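Refaire le joint de silicone d'un plan de travail
Par Gleice Paiva, publié le 27 décembre 2018
Rubrique : Cuisine et salle d'eau

Quand j'ai emménagé à Ernholm, le joint entre le plan de travail et le mur était déjà noir par endroits. Je l'ai frotté pendant un an avec tous les produits du commerce. La moisissure était à l'intérieur du silicone et aucun produit ne l'enlevait. Un samedi, j'ai coupé tout le vieux joint et j'en ai fait un neuf, assez laid. Le deuxième était meilleur. J'explique ici la méthode que j'utilise maintenant, avec les mots simples que j'aurais voulu lire à cette époque (le français des emballages est parfois difficile, même pour les Français, me dit mon voisin).

Ce qu'il faut avoir

Une cartouche de silicone sanitaire avec fongicide. Vérifiez sur l'étiquette s'il est acétique ou neutre. L'acétique sent fort le vinaigre et il peut attaquer certaines pierres et certains métaux. Le neutre coûte un peu plus cher et convient à presque tout. J'achète celui de la marque Zitommont, chez Medeiros, parce qu'ils ont toujours les petites teintes grises.
Un pistolet à cartouche. Le mien est un Flumgate avec un levier qui relâche la pression derrière le piston, et je vous conseille de chercher cette fonction.
Un cutter avec une lame neuve.
Un grattoir en plastique.
Du ruban de masquage, de bonne qualité.
De l'alcool ménager et des chiffons qui ne laissent pas de fils.
Un lisseur en caoutchouc, ou bien votre doigt.
Du papier absorbant, plus que vous ne pensez.

Enlever l'ancien joint

C'est la partie longue. Comptez la moitié de la journée si le mur est carrelé et que le joint a été refait par-dessus un autre, comme chez moi.

Coupez d'abord le long du mur, en tenant la lame presque à plat. Puis coupez le long du plan de travail, avec la même inclinaison. Si les deux coupes se rejoignent au fond, vous pouvez prendre un bout du joint et tirer doucement. Il vient parfois sur toute la longueur, et c'est un grand plaisir. Le plus souvent il casse tous les 30 centimètres et il faut recommencer.

Les restes se grattent avec le plastique. N'utilisez pas de grattoir en métal sur un stratifié ou sur une pierre tendre. Pour la pellicule fine qui reste collée, il existe un gel qui ramollit le silicone. On l'étale, on attend le temps indiqué sur le tube et on essuie. Faites un essai dans un coin caché avant de l'étaler partout.

Ne laissez aucun morceau ancien. Le silicone neuf ne colle pas sur le vieux silicone, et l'eau entre exactement à cet endroit.

Nettoyer et laisser sécher

Passez l'aspirateur dans la fente. Ensuite passez un chiffon avec de l'alcool, deux fois, en changeant de chiffon. S'il y a de la moisissure sur le plâtre ou sur le mortier, traitez-la avec un produit adapté, rincez, et attendez le lendemain. Je sais que c'est ennuyeux d'attendre avec une cuisine en désordre. J'ai voulu gagner du temps une fois, et le joint s'est décollé au mois de septembre suivant, derrière l'évier, où je ne le voyais pas.

Si la fente est profonde, mettez au fond un cordon de mousse (on l'appelle « fond de joint »). Choisissez-le un peu plus large que la fente, pour qu'il tienne seul. Il évite de vider toute la cartouche dans le mur et il aide le joint à s'étirer quand le bois travaille.

Poser le ruban

Collez une bande sur le mur et une autre sur le plan, parallèles. L'espace entre les deux donne la largeur du joint. Entre quatre et six millimètres, c'est bien pour une cuisine. Appuyez sur le bord du ruban avec l'ongle, surtout quand il traverse les joints du carrelage, car le silicone passe dessous très facilement.

Dans les angles, je coupe le ruban au lieu de le plier. Le pli fait une petite tente et le silicone s'y cache.

Tirer le joint

Coupez le bout de la canule en biais, avec une ouverture un peu plus petite que la largeur du joint. On peut toujours recouper, on ne peut pas rallonger. N'oubliez pas de percer la membrane de la cartouche avant de visser la canule — sur certains modèles elle est cachée tout au fond du pas de vis.

Tenez le pistolet à 45 degrés et avancez d'un mouvement régulier. Les uns poussent, les autres tirent. Moi je tire, parce que je vois mieux ce que je dépose. Le plus important est de garder la même vitesse et de ne pas s'arrêter au milieu d'un mur. Si vous devez vous arrêter, relâchez la pression tout de suite avec le levier, sinon la cartouche continue de couler.

Sur une longueur de plus de deux mètres, travaillez en deux fois. Déposez, lissez, puis continuez. Une peau se forme vite à la surface, encore plus vite en été.

Lisser

Mouillez le lisseur avec de l'eau et une goutte de liquide vaisselle. Peu de savon ! Si l'eau savonneuse coule entre le silicone et le mur, l'adhérence est perdue. Passez une seule fois, avec une pression légère, et essuyez le surplus sur le papier. Un deuxième passage est permis, le troisième abîme toujours.

Retirez le ruban immédiatement, pendant que le silicone est encore frais. Tirez-le vers l'extérieur, loin du joint, lentement. Mettez-le directement dans un sac. Le ruban plein de silicone se colle aux cheveux, aux manches et au chat.

S'il reste une petite arête après le ruban, touchez-la à peine avec le doigt humide.

Attendre

Ne mouillez rien pendant vingt-quatre heures. L'emballage donne parfois un temps plus court, mais dans une cuisine froide le séchage est plus lent. Laissez la fenêtre entrouverte, car le silicone a besoin de l'humidité de l'air pour durcir. Un chauffage soufflant dirigé sur le joint ne l'aide pas beaucoup.

Questions reçues par courrier

Peut-on peindre le joint ?
Non, pas avec du silicone. Pour un joint à peindre il faut de l'acrylique, et il ne convient pas autour d'un évier.

Comment conserver une cartouche ouverte ?
Laissez sortir un centimètre de silicone au bout de la canule et laissez-le durcir. La fois suivante, on tire ce bouchon avec une vis. Cela marche quelques semaines, rarement plus.

Et si le plan de travail bouge ?
Fixez-le d'abord. Regardez sous le meuble, les équerres sont souvent desserrées. Un joint ne remplace pas une vis.

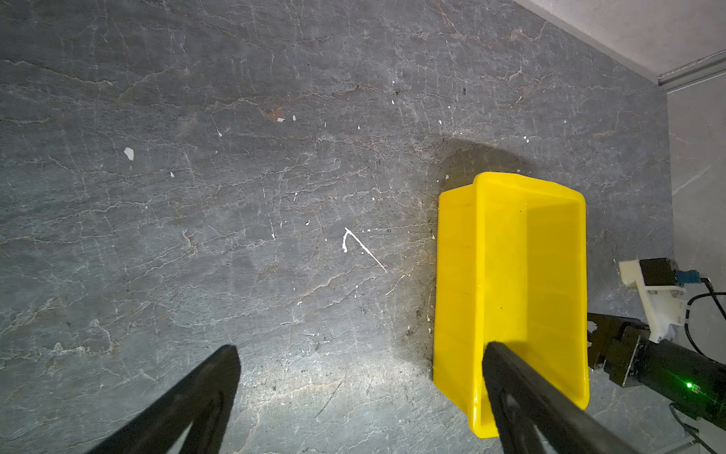
Pour l'entretien, j'essuie le joint le soir avec un chiffon sec, surtout derrière le robinet. Une fois par mois je le lave avec de l'eau et du bicarbonate, sans brosse dure. Prochain article : changer le siphon de l'évier.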